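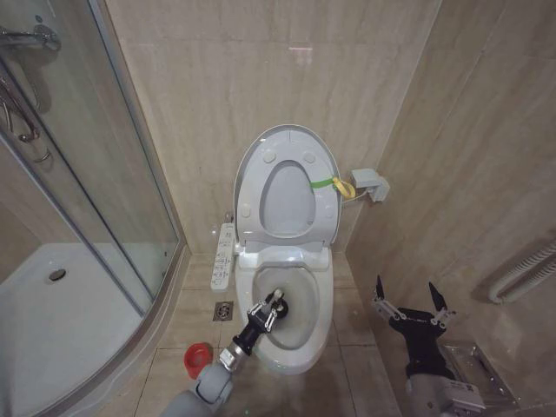 A reader in Daltolside wants to know if our Skarken jigsaw maps come in anything bigger than 528 pieces, because hers lasted one rainy weekend. Yes! The new 1000-piece one is in, and I've already lost two evenings to the coastline – all that blue. We also have the Teto wall globe puzzle back for the holidays, and gift wrap is free on orders over $37. Order by mail or phone, and please tell me which one you want first.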